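Rule Nine

The Boveno rulebook had 138 rules, and the inspector had read all of them on the train. Rule nine was the one people argued over. It said a gripper carrying a drinking vessel must hold it the same way every time, and that the way must be written down.

She sat behind the line and opened her folder. The left arm had the pink cup.
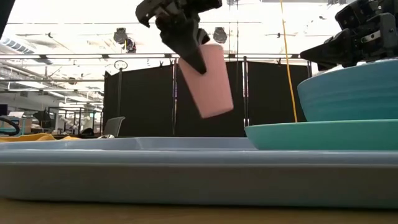 "Rim down," she said. "Your sheet says rim up."

The operator looked at his sheet. It was dated February. "We changed it in the spring," he said. "The sheet didn't get changed."

"Then it's a fail on nine."

"The cup's fine."

"Nine isn't about the cup."

He thought about that while she wrote. At Gastatar, his last job, they had run 1000 table settings without a sheet of any kind, and he had liked it there until the morning a new hire reached in for a bowl.
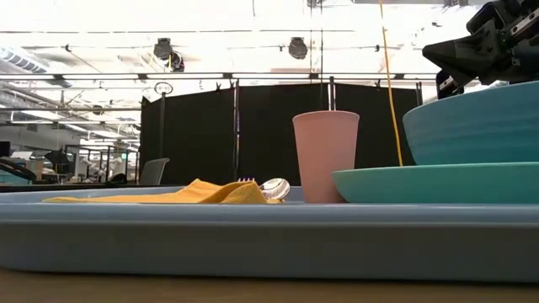 "How long do I have to fix it?" he asked.

"Until I finish my coffee, if you have a pen."

He had a pen. He crossed out one word, wrote another above it, and put his initials beside the change. She read it, turned the page, and asked him about rule ten.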